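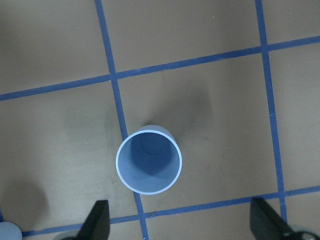
The Jalo Community Kitchen has revised the layout of its shared serving counters. This thread sets out the new arrangement for member groups and hall users. Please read it to the end before your next booking.

1/ Beginning in July, every shared counter will be divided into squares with blue tape. Each square holds one item or one set of items. The purpose is to give each group a fixed place for its cups, pitchers and trays during a shared service.

2/ The change follows a review of the spring season. The kitchen served 2,845 meals between the reopening and the end of May, many of them with two groups working at the same counter. Misplaced cups were the most frequent complaint received by the office.

3/ Cups are to be placed upright, inside a square and clear of the tape. A cup standing on a line will be treated as unassigned and may be moved by the next group.

4/ Light blue cups belong to the general stock and may be used by any group. Cups brought from home or from another hall should carry a name label on the base. Unlabeled cups left at closing time will be added to the general stock after 60 days.

5/ Groups may not add, lift or shift tape. If a line has come loose or an end has begun to curl, please report it to the office and leave it in place. Staff will replace the full strip. Short patches collect crumbs and are harder to wipe.

6/ On cleaning: wipe along the tape and never across it. Use a damp cloth and the mild soap supplied under the sink. Scouring pads have left scuffs on several of the older surfaces and are no longer permitted on any counter.

7/ Several members asked why the lines do not run exactly parallel to the counter edges in every location. The tape is placed by hand and small differences are to be expected. Squares need only be large enough for a standard tray stand or a group of cups, and no group will be asked to measure.

8/ The Arnura Hall annex will adopt the same layout on its 2 long tables. The Gál Street pantry will not, as its counters are used for sorting dry goods and need to remain open from end to end.

9/ Capacity is unchanged. The main hall remains approved for 300 guests, and groups expecting a full hall should continue to request both counters on the booking form. Requests for a single counter will be assigned the one nearest the dishwashing room.

10/ Hot items. Pots, kettles and baking dishes are not to be set directly on the taped surface, even for a short time. Heat softens the adhesive and leaves a residue. Trivets are kept in the second drawer, beside the serving spoons.

11/ At the end of each service, cups go to the dishwashing room and the counter is left bare. Please do not stack clean cups in the squares overnight. Clean cups return to the open shelf, rim down, on the liners provided.

12/ Tape is supplied by Tuvex under the current maintenance order, so groups should not purchase their own. Tape of other colors has a separate meaning in the building: yellow marks the allergy counter and red marks equipment awaiting repair.

13/ A printed copy of these rules will be posted inside the pantry door at each site. Group leaders are asked to review it with new helpers before their first shift.

14/ Written comments on the layout may be left at the front office or sent through the booking form, under "Other requests." Comments received before the end of July will be considered when the fall schedule is prepared.

Issued by the Jalo Community Kitchen, Office of Facilities, Thursday, June 24, 2021.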